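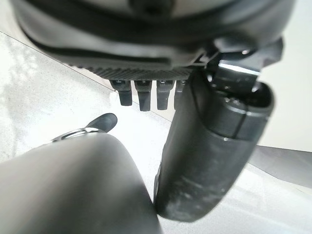
Community help > Local government > Elections and voting

Moved house in January, do I vote in the old ward or the new one?

Yasmine Abou Zeid
I moved from Sulberg to Navarrete in January, all of 4 miles, and both councils now write to me as though I were theirs. There's a ward by-election in Navarrete next month which was decided by 30 votes last time, so for once I'd like to turn up at the right hall. I filled in a form when I moved but it may have been for the bins. Do I need to register again, and will the old place notice I've gone?

Uriel Orellana
Yes, register again at the new address. Council tax and the electoral register are separate things and telling one office doesn't tell the other, even where they share a corridor. It takes five minutes online if you have your National Insurance number handy. Then ring elections at Navarrete and ask whether you're on — mine had me down under the previous tenant's surname. Mind the deadline, it's 12 working days before the poll.

Aldana Ocampo
Just go to whichever is closer, they never check.

Tamsin Crenshaw
They do check, Aldana, there's a person with a ruler and a list. Yasmine, what Uriel said, and if you had a postal vote at Sulberg it doesn't follow you, so apply for that afresh too. Bring photo ID if you go in person. My bus pass photo is from a bad year but they took it.

Filed under: Registering to vote, Moving home, By-elections
Last updated: 8 August 2026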